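去Gemberg开放日看一套不存在的厨房

我们厂做的是居家护理用品的分拣和补货，说白了就是把别人要用的瓶瓶罐罐放进别人的箱子里。老板去年迷上了机械臂，今年迷上了"先在仿真里试"，于是我被派去Itum，参加Gemberg的开放日，任务是看看他们家的仿真服务Fetow值不值得买。出发前老板给我的书面指示全文如下：多看，少吃。

Itum这个地方，火车能到，但火车显然不太情愿。下车以后要转一趟接驳巴士，巴士司机把暖气开到最大，车窗又打不开，一车穿西装的人闷声不响地坐着出汗，像一批等待质检的包子。我旁边的先生抱着一只工具箱，一路上箱子里有东西在滚，他每听到一声就闭一下眼。我没敢问里面是什么。

Gemberg的楼在一片建材市场后面，外墙刷成那种让人联想到牙科诊所的浅绿色。门口立着一块易拉宝，写着"欢迎来到明天"，底下用胶带贴了一张纸：卫生间请走后门。签到台上要填一张表，日期那栏已经替我们印好了，8/4/26，至于这是八月四号还是四月八号，排在我前面的两位客人小声争论了一会儿，直到其中一位看了看自己身上的外套，表示不想再谈这个问题。

胸牌上要写职务。我写的是"工艺"，前台的姑娘看了一眼，替我在后面加了"主管"两个字。我升职就升在这张胸牌上。

先交代一下Fetow是什么，后面才好抱怨。它是一项按月订的仿真服务：你选一台机械臂，选一个房间，往桌上扔一堆东西，然后让你自己的控制程序在里面跑，跑完给你一份录像和一份成绩单。房间和物件由另一个叫Mushi的素材库提供，Mushi可以单独买，也可以跟Fetow捆着买，单独买比较贵，捆着买比较烦，因为捆着买的时候有一半设置藏在另一个软件的菜单里。这句话是我说的，Gemberg的宣传册上写的是"无缝协同"。

上午的第一项是参观。带队的是Wanda Holloway，负责客户那一块，嗓门很好，走路飞快，走到每个拐角都会停下来回头数我们的眼神。她先带我们看机房。机房参观这件事我参加过很多次了，程序都一样：隔着玻璃看一排柜子，柜子上有灯，灯在闪，大家点头。有人问耗电，Wanda说这是个好问题。再往后就没有下文了。

机房旁边有一间真机房间，里面有一台真的机械臂，罩着防尘布。我问能不能掀开看看。Wanda说，今天的主题是仿真。那位抱工具箱的先生绕着防尘布走了一圈，蹲下去看了看底座的螺栓，又站起来，神情像在别人家里发现了自己丢过的伞。

然后是茶歇。遵照指示，我只吃了一块饼干。饼干很硬，我怀疑它也有碰撞体积。

正经东西在二楼的演示厅。演示厅摆了几张长桌，每张桌上有屏幕和一把看着很贵、坐着很普通的椅子，可以自己上手。讲解的是Wycliffe Ogola，做物理引擎出身，说话很慢，慢到你会开始替他着急，然后发现他每句话都没有废字，于是改为替自己着急。他开场第一句是："杂物桌是我们卖得最好的场景，也是我们收到投诉最多的场景。"底下笑了。他没笑，接着把投诉的内容念了几条。

我挺喜欢这个开场。我参加过的产品演示里，投诉一般排在最后，由观众负责。

投诉里有一条是这样的：某客户的程序在仿真里抓软管类的东西，抓得极漂亮，搬到现场一试，夹爪把药膏挤了一桌。Wycliffe说，软管在Mushi里默认是硬的，要它软，得在物件属性里另外打开一个开关，开了以后速度会掉。客户没开。客户没开是因为不知道有这个开关，不知道有这个开关是因为它在手册的附录里。他讲到这里停了一下，说附录是他写的。

坐我左边的一位女士问，那为什么不默认打开。Wycliffe说，默认打开的那个版本，收到的投诉是太慢。

这就是我们这一行。

接下来他开了杂物桌的例子。Fetow的房间做得不算豪华，但该有的家长里短都有，墙啊门啊地板啊影子啊，影子尤其下了功夫。我一开始觉得这是在炫技，桌上的东西抓得起来就行了，谁关心下午的阳光斜不斜。Wycliffe说，摄像头关心。真实的仓库里，最容易把识别程序搞糊涂的就是一半亮一半暗的台面，他们干脆把这种光照做成了默认。我想起我们厂三号工位，每天下午四点，阳光从天窗打进来，扫码枪就开始装死，我们的解决办法是一块纸板。纸板现在还在用，有人给它画了张脸。

他让大家各自在屏幕上把场景打开，机械臂选白色的那台，夹爪选两指的黑色款，物件从Mushi里随机撒。随机撒这个功能值得说一句。它撒出来的桌面有一种非常可信的邋遢，喷雾瓶挨着蜡烛，药膏挨着一块谁也说不清用途的粉色方块，跟我家玄关柜子上的情况高度一致。 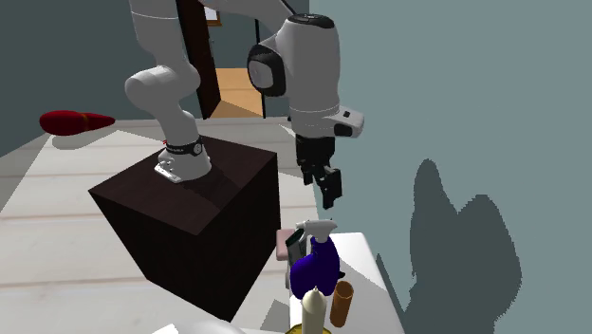 同一个房间，换到夹爪边上看，药膏是Biofreeze：

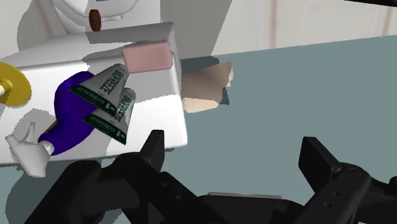
我自己试的时候，先做了一件所有第一次用仿真的人都会做的事，就是把机械臂往桌子里面开。它不肯。它在桌面上方停住，弹出一行红字，措辞礼貌，大意是这个方向没有前途。我又试了一次，这次它把旁边的瓶子碰倒了，瓶子滚了两圈，掉下去，掉下去的声音是有的，是那种很廉价的"咚"，跟我手机收到短信的声音一模一样，我当时真的低头看了手机。

然后我开始正经用。我带了我们厂自己的一小段抓取程序，装在U盘里，U盘用绳子挂在脖子上，因为上一个丢了。Gemberg事先说欢迎自带程序，到了现场才知道，欢迎的意思是先交给他们扫毒，扫毒排队排了18分钟。这段时间里我把宣传册从头读到尾，发现封底印的是封二的内容。

程序接进去倒是快。接口文档写得比我预想的好，坐标系画了图，单位写了单位，有一处还老老实实注明"此处与旧版相反"。凡是被"此处与旧版相反"坑过的人都懂这几个字的分量，我们厂有一位同事为此损失过一个周末和一盏吸顶灯。

跑起来以后，我的程序表现如下：先识别到喷雾瓶，犹豫，去抓喷头，夹爪合上，喷头从两指之间溜走，夹爪举着一团空气得意洋洋地升到半空，放到指定位置，松开，报告成功。成绩单上给的是零分，后面附了一句"抓取物：无"。

我对这个结果很满意，真的。我们的程序在现场也是这么干的，连那份自信都一样。一套仿真要是能把你的毛病原原本本演一遍，那它至少是在看着你。我之前试过别家的免费工具，在那边我的程序百发百中，拿回来一上线，头一个钟头就给同一个箱子放了三遍棉签。

Wycliffe走过来，看了一会儿我的录像，问，你们的判断成功是靠夹爪合上的位置吗。我说是。他说，喷头这么窄，合到底和夹住它，读数差得很少。我说我们知道。他说，那你们为什么还。我说因为换传感器要报预算。他点点头，一副很受教育的样子。

他建议我打开物件遮挡统计，这个功能会告诉你，目标物在摄像头里露出来多少，程序是在露多少的时候开始出错。我开了。出来一张曲线图，曲线先是平的，然后掉下去，掉得很果断。我截了图，打算回去给老板看，老板喜欢曲线，对曲线的方向没有要求。

顺便说说不好的地方，免得看起来像收了饼干。

一，软管那个开关，前面讲过了。我亲手打开试了，画面确实卡，管子被捏的时候确实会瘪，瘪得还挺像样，可是松手以后它会非常缓慢地弹回原状，像一个不愿意起床的人。真的药膏管可没有这种毅力，捏瘪了就是瘪了。我跟Wycliffe提了，他说在改，又补了一句，他去年开放日也是这么说的。

二，材质。Mushi里的东西，光滑的都太光滑，粗糙的都差不多粗糙。我把一个纸盒和一个塑料盒摆在一块儿，夹起来手感数据几乎一样。对我们这种一天到晚跟受潮纸盒打交道的厂子，这是个不小的缺口。受潮纸盒是一门学问，它看着是个盒子，夹起来是一封信。

三，标签上的小字。大字都清楚，小字凑近了是一团有礼貌的灰。我们有一道工序要认批号，批号就是小字。Wanda说可以定制贴图，单独报价。我问报价多少，她说要看情况，这四个字我翻译给老板听的时候会用另外四个字。

四，菜单。光照在Fetow里调，桌子在Mushi里调，桌子的影子归光照管，但桌子挪了以后影子要手动刷新，刷新按钮在Fetow的"视图"底下。我找这个按钮的时候，隔壁的女士也在找，我们俩在同一个菜单里相遇，互相致意，各自离开。后来是她先找到的，她没有声张，只是把屏幕往我这边转了一点。

五，中文界面。有。"夹爪"有时候翻成"夹爪"，有时候翻成"抓手"，有一处翻成了"镊子"。"重置场景"翻成"再次景色"，我觉得这个可以保留。

价钱是午饭以后公布的，这个安排很有经验。基础档每个席位每月71欧元，带杂物桌和另外几类房间，录像保留8天，过期自动删。素材全开的那一档要面谈。Mushi基础包给51个物件，我在屏幕上翻了翻，瓶子居多，有一件叫"未命名物体（最终）"，还有一件叫"未命名物体（最终）改"，两件长得一样，我猜这两个文件背后有一段感情史。

有人问，能不能把自己的产品扫描了传上去。Wanda说能，扫描指南在网站上，要求转台、均匀光、哑光喷粉。问的那位先生是做玻璃瓶的，听到哑光喷粉，笔就停了。Wanda马上说透明物体也有办法，叫他会后留一下。他会后确实留了，我走的时候他们还在谈，他双手比画着一个瓶子的形状，比画得很悲伤。

录像只留8天这件事我问得比较细。我们厂的习惯是出了问题先等一等，看它会不会自己好，通常等上半个月。等我们想起来要查，录像已经没了。Wanda建议每次跑完就下载。我说好的。我们俩心里都清楚这件事不会发生。后来Wycliffe告诉我，成绩单是长期保留的，而且里面记了随机种子，拿种子可以把同一张桌子原样再撒一遍，连光都一样。这比录像有用，可宣传册里一个字没提，宣传册里有整整一页在讲他们的企业色。

下午还有一个环节，叫"挑战赛"，各家的程序在同一张桌子上轮流抓，大屏幕直播。我本来打算低调旁观，被Wanda从胸牌上念出了职务，说请工艺主管也来一轮。于是我的程序当着全场的面，又一次去抓喷雾瓶的喷头，又一次举着空气凯旋。大屏幕上打出"抓取物：无"，字号很大。掌声是真诚的。抱工具箱的先生拍得尤其久。

赢的是一个学生队，三个人挤一把椅子，他们的程序慢得要命，每次下手之前都先用指尖把旁边的东西轻轻拨开，拨一下，看一眼，再拨一下。大厅里看的人一开始打哈欠，后来慢慢往前凑。最后发的奖品是一个带Gemberg标志的保温杯，只有一个，他们仨站在台上看着它。

我回程前又去找Wycliffe问了一个一直想问的问题：仿真里抓得好，真机上能保几成。我知道这种问题没有人会好好回答，一般是打太极。他想了挺久，说他没法替我的仓库答，让我先拿我们现场失败过的案例在杂物桌上重演，要是重演不出来，那我就别信后面的分数；要是重演得出来，再谈改。我把这话记在宣传册封底，就是那个印错的封底，空白刚好够。

巴士还是那辆巴士。暖气关了，换成了冷气，窗户依旧打不开。工具箱先生坐在我前排，快到车站时箱子里又滚了一声，我实在没忍住，问了。他打开给我看，是一只真的喷雾瓶，剩半瓶水。他说他每次去看仿真都带着，本来想跟屏幕里的比一比，结果会场不让带液体进演示厅，在签到台寄存了一天。

报告我是这么写的：

建议先订基础档一个席位，试两个月，由我和夜班的同事轮着用。

头一个月什么新东西都不做，只把现场的老毛病往里搬，喷头那个、歪着放的药膏管那个、还有三号工位下午的光。种子都记进台账，台账请不要用纸板。

软管开关打开，慢就慢。

批号识别这块，Fetow暂时指望不上，继续用现有的办法，现有的办法是小赵。

定制扫描先不碰，等Gemberg把报价写成数字再说。

另外，夹爪合到底和夹住窄东西分不清楚这件事，仿真解决不了，它只会很清楚地告诉我们分不清楚。换传感器的预算申请附在后面，跟去年那份相同，只改了日期，外加那张往下掉的曲线图。

老板看完，在"试两个月"旁边画了个勾，在传感器旁边画了个问号，在最底下问我，饼干吃了几块。

九月续不续订，到时候再写一篇。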